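Itbridge Boards
Home | Forums | Desks and Workspaces | Cleaning and Care | New Posts | Search | Log In

Cloth on the desk, full-size board, everything in a back row

vio_echeverria
May 20, 2022
I have a rectangular table with a bluish cloth cover pulled tight over the top and a black full-size keyboard on it, wired. Behind the table is a folding woven screen. I keep small items in one row along the back edge so the middle stays clear for the keyboard. Two problems. First, crumbs go under the board and the cloth holds them. Second, the board creeps backward during long typing sessions, roughly a key's width by lunch. The rubber feet are intact. I do a lot of data entry, so the numeric keypad is not negotiable. Looking for a cleaning routine and a fix for the creep. Pictures once I find the cable.

tarn_22
The creep is the cloth moving, and the board rides along with it. Press a fingertip on the cover next to a front foot and push. If the weave shifts against the tabletop, stretch the cloth again and clip it under the back edge. If it doesn't shift, look at the feet. Rubber feet load up with lint and stop gripping. Wipe them with isopropyl and let them dry.

Gunnlaugur Ingvarsson
Disagree with the first half. I ran felt over a Soriano trestle table for two winters and the felt never moved. The feet did. A typing board has a small forward load at the wrists and a larger one down through the home row, and on a napped surface the feet walk in the direction of the nap. Turn the cloth end for end and test again before buying clips.

vio_echeverria
Did the finger test. The cloth moves a little at the center and not at all near the edges. So both of you may be right.

mossgate
Different question. Why is there food on a computer desk at all? Crumbs are the symptom. Move the snacks to a shelf and half of this thread goes away.

vio_echeverria
Because I eat there. The snacks are sealed until I open them. I can move the open ones.

mossgate
Sealed is fine. Open is what I meant.

pivon_owner
For crumbs, this works on my cover, which is a short-pile type:
1. Unplug the board, turn it over above a tray, tap the back.
2. Vacuum the cloth with the upholstery nozzle, one direction only.
3. Go over it with a lint roller, same direction.
4. Damp microfiber on the keys, never spray directly.
Steps 1 and 2 weekly, all of it monthly. I have a Pivon handheld. Any handheld with a brush will do.

tarn_22
Skip step 3 on felt. Adhesive sheets pull fiber and it pills inside a season. A rubber-bristle brush does the same job.

pivon_owner
Mine hasn't pilled since March.

tarn_22
That is one season.

Gunnlaugur Ingvarsson
On the back row: cans and spray bottles are the things that tip on a soft surface. A tall can with a narrow base on cloth will lean, and then it takes the next item with it. Put the tall items at the very back and against something. A jelly cup or a tin can stand anywhere. Also keep liquids off the side where the keyboard cable runs.

cusotia_desk
Or put a hard strip along the back. I cut a 5 inch shelf board to the length of my Cusotia table and laid it on top of the cloth. Nothing leans now, and it holds the cover flat along that edge, so it helps with the creep too. Downside is dust behind it.

mossgate
The strip is the best idea so far. It wipes clean, and cloth doesn't.

Gunnlaugur Ingvarsson
It also eats 5 inches of depth. On a narrow table with a full-size board that is the space where the monitor stand goes.

vio_echeverria
No monitor stand in use at the moment, so depth is OK. Found the cable. The row has been rearranged a few times and I am open to better orders for it.

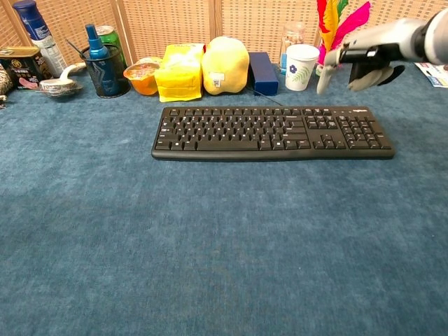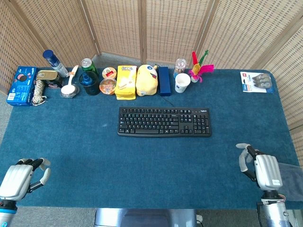 Black keyboard on the covered table, back row against the woven screen.

tarn_22
Tall spray can is in the left half in both. I would stand it right up against the screen and bring the low items forward of it. In the second one it is leaning slightly, so Gunnlaugur has a point about narrow bases.

cusotia_desk
The yellow plush can stay. It weighs nothing and won't hurt the board if it falls over.

vio_echeverria
Turning the cloth first, then the strip if the board still walks. I will measure against a piece of tape and post the result.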